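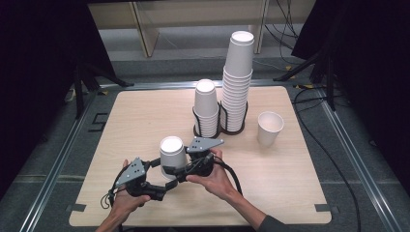
# Skalico Rally Trip Meter

The Skalico is a two-line trip meter for stage rally, regional rally and road rally cars. It mounts in front of the co-driver, takes its distance from a wheel probe or a gearbox sensor, and shows total distance on the top line and intermediate distance on the bottom line. Each line zeros separately.

Plellden has built the Skalico in Gornton since the first version, and this page covers the current one. If your unit has a round power connector on the back, it is the older version. The display and buttons work the same way, but the wiring harness does not interchange.

Price and stock updated February 1, 2019.

## What's in the box

- Skalico display unit
- Main harness with bare ends for power, ground and sensor
- Wheel probe with lead
- Two lock nuts for the probe
- Foot button with lead
- Four mounting screws
- Printed manual and a calibration card

The probe bracket is not included. Brackets depend on the car, and most people make their own from flat steel or buy one from Kopecký, who cut them for the more common hatchbacks and a few older rear-drive sedans. We keep a small number of the Kopecký universal bracket in stock. It is a plain L shape with a slot and needs to be drilled to suit your upright.

## Display

The digits are white on black and can be read through a visor in daylight. There are 20 brightness steps, and the unit remembers separate day and night settings. Hold the right-hand button to switch between them. At the lowest night setting the display will not reflect in the windshield of most cars, though a steeply raked windshield may still show something if the unit is mounted flat on the dash top. Tilt it back toward the co-driver if so.

Distance can be shown in miles or kilometers, to two decimal places. The intermediate line can be set to count down from a figure you enter. Some co-drivers like this for long transits.

A third screen shows current speed, average speed and battery voltage. It is turned off when shipped. Check your event's regulations before turning it on, as some road rallies don't allow average speed displays in certain classes.

## Controls

There are three buttons on the face, spaced for gloves. They have a definite click. Left zeros the intermediate, center opens the menu, and right steps brightness or corrects the distance depending on which screen you're on. Total distance can only be zeroed by holding left and right together, so you won't lose it by accident in the middle of a stage.

The foot button repeats the left button. It can also be set to freeze the display: one press holds the reading while the meter keeps counting behind it, and the next press returns to live distance. We suggest mounting it on the co-driver's footrest, on the opposite side from the horn button if you have one.

Distance can be corrected on the move in steps of a hundredth. Hold the button to run faster. You can also set the meter to count backward for a wrong slot, or stop it from counting altogether while you turn around.

## Sensor options

The supplied probe is an inductive type and reads wheel studs, brake disc bolts or any other steel target that passes its face. Set the gap with the two lock nuts. The manual gives the gap for each target size. Aluminum disc bells will not trigger it, but the steel bolts holding the bell to the disc usually will.

Fit the probe to an undriven wheel if you can. On a front-drive car, that means a rear wheel. On a four-wheel-drive car every wheel can spin, and you'll see the total read long on loose surfaces. The usual answer is to calibrate on gravel at a moderate pace and correct at the known points in the road book.

The Skalico will also accept:

- A gearbox speed sensor with a square wave output
- The original speed signal on most cars built with an electronic speedometer
- The Plellden GPS puck, sold separately

The GPS puck is easy to fit and does not care about wheelspin, but it loses accuracy under heavy tree cover and in steep cuttings. We recommend it as a backup. Both inputs can be connected together and selected from the menu.

## Calibration

The meter holds 40 calibration figures, each with a short name. Use them for different tire sizes, for gravel and tarmac wheels, or for matching the distance used by a particular event organizer.

To calibrate:

1. Set tire pressures to what you'll run on the event.
2. Stop at the start of the measured distance with a fixed part of the car lined up on the marker.
3. Open the menu, choose CAL, and press left to zero.
4. Drive the distance in one go, staying in your lane.
5. Stop with the same part of the car at the end marker.
6. Enter the official distance and save.

Do it twice. If the two figures are more than a few counts apart, look at the probe gap before anything else. A missed target once per wheel turn gives a steady error that looks like a bad calibration, and people have spent an entire recce chasing it.

You can also type in a calibration figure directly. Write yours on the card and keep it in the door pocket. The memory does not need battery power, but cars get rolled and units get swapped.

## Installation notes

Power comes from a switched and fused supply. Take it from after the master switch. Don't share the feed with the wipers or the lamp pod, both of which put noise on the line in some cars. Ground the unit to the shell or to a proper ground stud. The roll cage is not a good ground if it's been painted before being bolted in.

Run the probe lead away from the ignition coil and spark plug wires. Clip it to the suspension arm with enough slack for full droop and full lock, and sleeve it anywhere a stone could reach. On gravel cars we'd sleeve the lot. Leads are the part we sell the most of as spares.

The display body weighs 37 grams less than the previous version thanks to a thinner back plate. The four mounting holes are in the same place, so an existing dash panel doesn't need to be redrilled.

Water resistance: the face and buttons are sealed. The rear connector is sealed when the plug is fully home. Don't pressure wash it.

## Specifications

| Item | Detail |
|---|---|
| Supply | 12 V vehicle system, negative ground |
| Display | Two-line, white on black |
| Units | Miles or kilometers |
| Resolution | Two decimal places |
| Calibration memories | 40 |
| Brightness steps | 20, with day and night settings |
| Inputs | Wheel probe, gearbox sensor, GPS puck |
| Remote | Foot button, supplied |
| Housing | Black anodized aluminum |

## Spares and accessories

- Replacement wheel probe with lead
- Replacement foot button
- Main harness, current version
- Main harness, older version with round connector (limited stock)
- Kopecký universal probe bracket, $66
- GPS puck
- Driver's repeater display, shows intermediate distance only
- Second harness kit, for moving one meter between two cars

The driver's repeater plugs into the spare socket on the main harness. It has no buttons and follows the brightness of the main unit.

## Service and warranty

The warranty is two years from purchase and covers faults in the display, harness and probe. It doesn't cover crash damage, cut leads or probes that have been hit by the disc. We repair those too, at cost of parts plus bench time, and will call before doing anything expensive.

Send units to the Gornton workshop with a note of the fault, the car it came out of and which sensor it was running from. Include the probe if you're not sure which end the problem is at. Please allow extra time in September, when a lot of cars are being prepared for late-season events. Loan units go out first come, first served, and must be returned with their harness.

Software updates are done on the bench when a unit is in for service. There's no charge for the update. Current software added the freeze option on the foot button and fixed a fault where the countdown would stop at zero if the unit was showing kilometers.

## Ordering

Orders placed before noon ship the same working day if the meter is in stock. State whether you want miles or kilometers and we'll set it before it leaves, although it can be changed in the menu at any time. Club and team orders of more than one unit can be invoiced together. Harnesses can be made to a non-standard length at extra cost, and made-to-length harnesses can't be returned.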